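Still not sold on the grasp planner

I spent most of September with Vitov, the grasp planner everybody at Stestwood seems to have switched to. The pitch is that you give it a depth image and a gripper model and it hands back ranked grasps, no tuning. I've heard "no tuning" before.

Installing it was fine. The scores are what bother me. On a run of 600 proposals I'd get a top pick at high confidence and a second one, nearly the opposite approach angle, scored a hair lower. Zhuoran Cao says that's healthy diversity. I say the ranking is close to a coin toss and the decimals are decoration.

Glossy black plastic is where I trust it least. Depth on the bag rolls comes back full of holes, and Vitov fills them in without telling you it did. Translucent containers of what look like toothpicks have the same problem from the other direction. 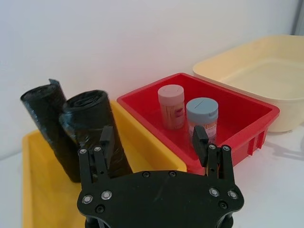

What I changed

I turned off the hole filling and made the planner reject any grasp where either pad lands on missing depth. Of the 600, that threw out 215. Planning time went up to 16 ms, which I can live with.

I also log both pad contact points now instead of only the grasp center. Two rolls leaning on each other look like one fat object if all you check is the middle.

Chukwuemeka Akinola thinks I should retrain on our own bins before complaining. Maybe. I'd want to see the scores mean something first, and I haven't found the calibration code in the repo. If you have, send me the path.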